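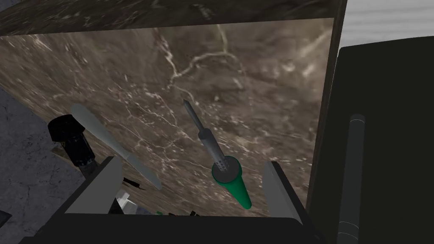 Day 4 of teaching a robot to pick up a soldering iron by remote control, and my thumbs have opinions.

Quick catch-up if you're new: I drive the arm in the simulator, it records everything I do, and later a model tries to copy me. Lingyun Han set the target at 200 good runs. I've got 12.

Going for the green handle sounds easy, doesn't it? Then you realise you're judging depth from a camera stuck by the wrist, and you've gone in too high again — back out, line up, try again.

Biggest lesson so far: slow down at the end. I used to rush the last bit and close the fingers on thin air (Geum-ok Ji watched me do this over and over and said nothing, very kindly).

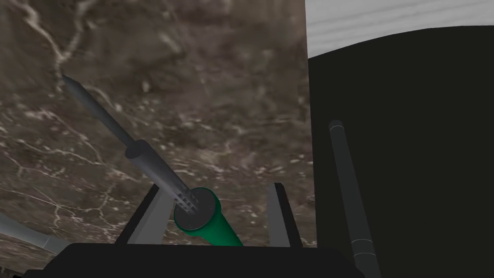

Do you have to throw away a run if you fumble it?

Depends on the fumble. If I miss and then recover neatly we keep it, so the model gets to see how to fix a mistake. If I flail about, it goes in the bin.

Someone from the Cimbridge lot told me their last task took 759 runs before the copy was any good. I had to go and make a cup of tea after that.

Oh, and we swapped the controller mapping at lunch, so up is finally up! My wrist feels better already. I keep reaching for the old button though.

Right, back to it. Run 13 is loading.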